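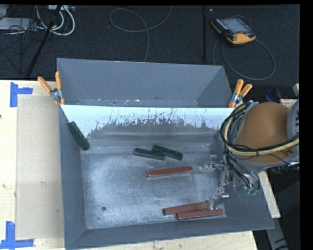
来年度の設備予算、ばら積み取り出しセルの話の続きです

Palumbo 設備だより 2020年12月11日

こんにちは、生産準備の設備担当です。前号で「次はお金の話を書きます」と予告してしまったので、今回はずっとお金の話です。ロボットが動く話を楽しみにしていた方、すみません。でも見積書って、読み始めるとけっこう面白いんですよ(私だけかもしれませんが)。

おさらいからいきますね。箱の中にばらばらに入った棒状のワークを、ロボットのハンドで一本ずつつまんで出す。やりたいことはそれだけです。いまは実験セルで赤と緑の二種類を混ぜて箱に入れ、取り方をいろいろ変えながら試しています。これを来年度、ちゃんとした設備としてラインの横に置きたい。そのための申請書の締め切りが二月で、逆算すると年内に見積もりの中身を固めておかないと苦しい、というのがいまの状況です。

見積もりは二社から取りました

今回声をかけたのは Vamik さんと Okard さんの二社です。Vamik さんが3021千円、Okard さんが2814千円。どちらもロボット本体は含みません。本体は手持ちのアームをそのまま使う前提で、ハンド、カメラ、架台、安全まわり、立ち上げの作業費をまとめた金額です。

これだけ見ると「じゃあ Okard さんで」となりますよね。私も最初の日はそう思って、申請書の下書きに2814と打ち込んで帰りました。で、翌朝コーヒーを飲みながら明細を並べてみたら、あれ、入っているものが違うぞ、と。

まずハンドの爪です。Vamik さんの見積もりには替えの爪が二組ついています。Okard さんのほうは最初に付いてくる一組だけで、替えは別途。爪って消耗品なんです。箱の壁にも床にも当たるし、ワークが壁ぎわに寄っているときは、どうしてもこすりながら入っていくことになります。一組で一年もたせる計画はちょっと強気すぎると思います。

次に立ち上げの作業費。Okard さんは現地作業が二日、Vamik さんは四日です。二日で終わるならもちろん二日がいいのですが、うちの場合はワークが一種類ではないので、二種類目の調整がその二日に入っているのかどうかを聞かないといけない。聞きました。入っていませんでした! 追加一日あたりの単価をもらって足してみたら、二社の差はかなり縮まりました。爪を足すとほぼ並びます。

こういうとき、総額だけを表にして上に持っていくと、あとで「なぜ高いほうを選んだのか」あるいは「なぜあとから追加が出たのか」を説明するはめになります。なので今回は、同じものが入った状態にそろえてから比べる表を作り直しました。列を二本増やしただけの地味な表です。共有フォルダの設備の下に置いてあるので、ほかの案件で似たことをする方は中身を消して使ってください。書式が崩れていたら教えてもらえると助かります。

安い部材ほど忘れる

さて、見積書に載っていないものの話をさせてください。今回いちばん書きたかったのはここです。

実験セルを組んだときの購買履歴を、先週まとめて見返しました。大きい買い物はみんな覚えているんです。いつ頼んだか、いくらだったか、納期で揉めたかどうかまで。ところが小さい買い物がきれいに記憶から抜けている。バネ式のクランプ、位置決めに貼る青いテープ、結束バンド、ケーブルの保護材、作業台の板。ひとつひとつは昼ごはん代くらいなのに、足していくと「これ、申請書に一行いるよね」という額になっていました。

クランプは特に要注意です。実験のうちは、箱をクランプで挟んでおけば十分に仕事になります。外すのも早いし、位置を変えたくなったらつまんで動かせばいい。私も大好きです。ただ、本番の設備で箱をクランプ留めにするわけにはいかないので、固定用の金具を作ることになる。金具は図面を描いて、加工に出して、戻ってきたら合わせてみて、たぶん一回は直します。この「たぶん一回は直す」分まで予算に入っている申請書を、私はあまり見たことがありません(自分の過去の申請書も含めて、です)。

青いテープも同じです。実験中は、台の上に角の印を貼っておけば、物をどけても元の場所に戻せます。便利なんですが、テープは剥がれるしずれる。本番では突き当てかピンにします。そうなるとまた加工品が増えますよね。

というわけで来年度の申請では、「仮のものを本物に置き換える費用」という行を独立して立てることにしました。名前がちょっと変なので、経理からは「治具製作費でいいのでは」と言われました。中身は同じなので、そこは素直に従います。

箱のこと

箱の話もしておきます。ばら積みというと、みなさんカメラとソフトに目が行くんですが、私は箱にもっとお金をかけてもいいと思っている派です。

いま使っているのは灰色の金属の箱です。丈夫なのはありがたいのですが、金属は光ります。床にこすれた跡や細かい傷があれば、そこもまた光り方が変わるわけで、カメラでワークの輪郭を拾う側からすると、なかなか意地悪な背景なんですよ。しかもハンドも銀色だったりすると、人間の目で見ても背景に紛れます。

対策は二通り考えました。ひとつは照明を足してカメラ側でがんばる。もうひとつは箱の内側につや消しの塗装をするか、つや消しの内張りを入れる。値段だけなら後者がずっと安いです。ただ塗装は、ワークや爪が当たるうちに剥げてきます。剥げたら剥げたで、そのかけらがワークに付かないか、という別の心配が出てくる。内張りなら交換すればいいので、いまは内張りの案を推しています。見積もりは板を二種類で取っているところで、今回の号には間に合いませんでした。

あと、箱は必ず二個以上で申請します。空になった箱と満タンの箱を入れ替える間、ロボットは待っているだけになるので、箱が一個しかないと、せっかくの設備が人の段取り待ちで止まります。箱の大きさも早めに決めたいです。深い箱にすると一度にたくさん入って補充が減りますが、底のほうのワークを取るときにアームの手首や配線が箱のふちに近づきます。ここは図面だけで決めずに、実験セルで底の隅に置いたワークをちゃんと取りに行かせてから決めます。

配線もお金です

手首まわりのケーブルとホースの処理、これも見積書では一式で一行なんですが、私はここを必ず細かく聞くようにしています。どこで留めるのか、輪の余裕はどれくらい取るのか、交換するときは何を外せばいいのか。

ケーブルは動くたびに曲がるので、いつかは傷みます。傷んだときに一本だけ替えられるのか、束ごと全部なのかで、保守の費用がまるで違ってきます。Vamik さんは一本ずつ替えられる構成、Okard さんは束ごとでした。これも列に足しました。表がどんどん横に伸びていきます。印刷すると字が小さくなってしまうので、会議では画面で見せる予定です。

ついでに、操作ペンダントの置き場所も申請に入れました。たかが置き場所と思われそうですが、専用のホルダーがないと、床や台の上、とにかくその辺に置くことになります。私は過去に別の設備で、落とされたペンダントの修理代を払ったことがあります。あのときの請求書の金額は、いまでもときどき思い出します。ホルダーは数千円です。買いましょう。

納期と順番

お金と同じくらい大事なのが順番です。ハンドの納期は45日。これは Vamik さんも Okard さんもたまたま同じ回答でした。問題は、この日数が「仕様が固まってから」の日数だということです。爪の形が決まらないと数え始めてもらえない。爪の形はワークと箱が決まらないと決まらない。箱は、さっき書いたとおり内張りの見積もり待ち。つまり、いちばん安い部材がいちばん高い部材の納期を握っています。これはなかなか胃にくる構図です。

なので、いまの私のなかの順番はこうです。

箱の寸法と内張りを決める
爪の形を決めて、ハンドを仮発注できる状態にする
架台と固定金具の図面を出す
安全柵とセンサーの位置を決める
電源とエアの工事を手配する

工事の手配が最後になっていますが、工事業者さんは年度末に混みます。日程の相談だけは先にしておくつもりで、もうメールは送りました。柵の位置が決まらないと見積もりは出せないよ、と返ってきましたが、カレンダーに名前だけ仮で入れてもらえたのでよしとします。

買うか、借りるか

もうひとつ、今回は Drukbridge さんにも話を聞きました。ここは設備のレンタルをやっている会社で、ハンドとカメラのセットを14日間、試しに借りられるプランがあります。

最初は、どうせ買うんだから借りる費用がもったいないと思っていたんです。でも考えてみると、私たちがいま一番困っているのは「この爪でこのワークが、この箱の隅から取れるのか」が買う前にわからないことなんですよね。カタログの可搬重量やストロークは見れば書いてありますが、壁に斜めに寄りかかったワークをどう取るか、二本ぴったり並んだワークの片方だけをどうつまむかは、カタログには載っていません。

二本が寄り添っているときが、とにかく曲者です。爪を入れるすき間がないので、上から無理に行くと隣を押してしまう。先に別の一本を取って山を崩すのか、軽くつついて離すのか、向きを変えて端からつまむのか。どれでいくかによって、必要な爪の厚みもソフトの作業費も変わってきます。爪を薄くすればすき間に入りやすいけれど、そのぶん曲がりやすい。曲がれば替えがいる。また消耗品の行に戻ってくるわけです。

借りて試す期間が取れれば、この辺がだいぶはっきりします。レンタル代は今年度の残りの試験費から出せそうなので、来年度の申請には影響しません。年明けの早いところで日程を押さえるつもりです。この期間に何を試すかのリストは、借りる前に作っておかないと、箱を開けて配線して終わってしまいます。試してほしい置き方や「こういう詰まり方が現場では多いよ」という情報がある方、ぜひください! 実験セルでは数本しか入れていない状態で動かすことも多いので、現場での山盛りの感覚がある方の話が本当にほしいです。

よく聞かれること

昼休みに食堂で聞かれたことを、まとめて書いておきますね。

「ロボットを入れたら、その工程の人はどうなるの」という質問。来年度の計画では、人の数は変わりません。いま取り出しと検査を同じ人が交代でやっているのを、検査に集中してもらう形にする、というのが申請書に書いてある内容です。投資の回収計算もそれで組んでいて、人件費の削減としては一円も入れていません。そのせいで回収期間が長く見えてしまい、そこは説明に苦労しそうです。

「夜も動かせるの」という質問。動かしたいです。ただ、夜に止まったら朝まで止まったままなので、最初の半年は昼だけで計画しています。夜間運転の効果は申請書の数字から外しました。入れたほうが見栄えはいいんですけど、入れて達成できなかったときのことを考えると胃が痛いので。

「もっと安い中古の組み合わせでできないの」という質問も来ました。アームはもう手持ちがあるので、削れるところはあまり残っていません。ハンドの中古も少し調べましたが、爪の替えが手に入るかどうかがわからず、やめました。

「保守契約は入るの」。ここはまだ迷っています。Vamik さんの年間契約は、訪問点検と電話対応がセットです。Okard さんは都度払いが基本で、契約にするなら別見積もり。うちの場合、簡単なことは自分たちで直したいし、直せる人を育てたい気持ちもあります。一年目だけ契約に入って、二年目に見直すのが現実的かなあと思いつつ、一年目は保証期間と重なるのでもったいない気もする。このへん、ほかの設備で契約している方がいたら、入ってよかったかどうか教えてください。

予備費のこと

予備費をどれだけ積むかは、毎年けんかになる話題です(けんかは言いすぎかな。話し合いです)。予備費という名前で積むと、真っ先に削られます。なので今年は、何に備えているのかを行ごとに書くことにしました。爪の作り直し一回分。固定金具の手直し一回分。照明の追加。現地作業の延長一日分。こう書いておけば、削るならどれを削るかという相談になります。

去年の別件では、予備費を全部削られたあとに照明を足すことになり、結局ほかの予算から回してもらいました。あのとき頭を下げて回った部署には、いまだに足を向けて寝られません。

それから教育の費用。ペンダントの操作を覚える講習に、二人行ってもらいたいと思っています。設備の申請に入れるのか教育の申請に入れるのか、毎回たらい回しになる項目なので、今年は先に総務に確認しました。教育側に入れてください、とのことです。講習の申し込みも早めに締まるようなので、行ってみたい方は上長に話したうえで年内に声をかけてください。ロボットを触ったことがなくても大丈夫です。

いま止まっているところ

内張りの見積もりと、Okard さんに出した二種類目のワークの調整範囲についての質問、この二つの返事待ちです。返事が来たら比較表を更新して、フォルダの同じ場所に上書きします。古い版は日付を付けて残しておきます。

どちらの会社にするかは、Drukbridge さんのセットで試したあとに決めます。いまのところ私の気持ちは少し Vamik さん寄りです。ただ、爪の替えを Okard さんがもう一組付けてくれたらわからないですね。次の打ち合わせで聞いてみます。

次号では内張りの板の比較と、試すことリストの一回目を載せる予定です。リストへの追加は、いつもの設備あての共有メールにどうぞ。紙に書いて私の机に置いていってくれても構いません。

設備担当より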